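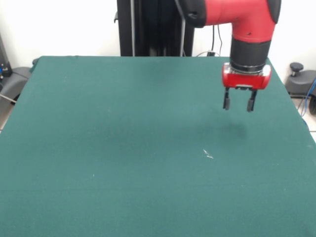
The red robot arm above its green table, with its two black fingers open.

Search this site Enter a word, e.g. "magnet" Go

How do you look after a robot arm?

You probably know how to look after a bicycle. You pump up the tyres, you put oil on the chain, and every so often a grown-up crawls about on the floor looking for the right spanner. A robot arm needs looking after too, and this is the story of how it gets done at a workshop called Drellumine, where the people are very fond of their robot and have named it Zudis (it was very nearly called Kevin).

Let's start with the hand, which robot people call a gripper. Zudis doesn't have five fingers like you. It has two, and they are black and straight with flat pads at the ends. They stay side by side and slide together to pinch something, then slide apart to let it go. Try it yourself! Hold your two hands out flat in front of you, palms facing, and pick up a rubber or a toy car without bending anything. It's trickier than it sounds, isn't it?

Kausar Jadoon looks after the fingers. Every morning, before any work begins, she switches off the power and wipes both pads with a soft cloth. Dust is slippery stuff, and a robot with dusty fingers drops things just as you might drop a bar of soap. Then she looks along each pad for little cuts or worn patches. If a pad is getting thin she takes it off and screws on a new one, and the old one goes into a biscuit tin, where there are now 60 of them. She says she will make something out of them one day.

Next come the joints. A joint is a place where the arm can turn, like your elbow or your wrist, and Zudis has 6 of them. Inside each one is a motor, and also a clever part that measures how far the joint has turned. Tarek Mansour moves the joints slowly, one after another, and listens. A happy joint hums. A joint that clicks or grumbles wants a closer look, so he writes it down in the logbook, which has a coffee ring on the cover and has reached line 2198.

Then there are the cables, which carry electricity and messages. They have to hang with a bit of slack in them, so that nothing gets tugged when the arm stretches out. Think of a dog on a lead that is too short!

You may have noticed the cloth. It has a fuzzy look, rather like felt, and it covers the table right over the side. A soft covering is kind to anything that gets put down with a bump. It does gather crumbs of fluff, though, and in January the team gave it a jolly good brushing and found a button that had been missing since the summer.

Last of all comes a job with a long name: calibration. It means checking that the robot is where it thinks it is. Gudrun Heitmann asks Zudis to move its fingers to a spot just over the table, and she measures the gap with a special ruler. If the arm is even a hair's width out, she types in a small correction and asks it to try again. She usually does this 3 times, and then she has her tea.

Words to know
Gripper: a robot's hand.
Joint: a place where the arm turns.
Calibration: checking and correcting a machine's measurements.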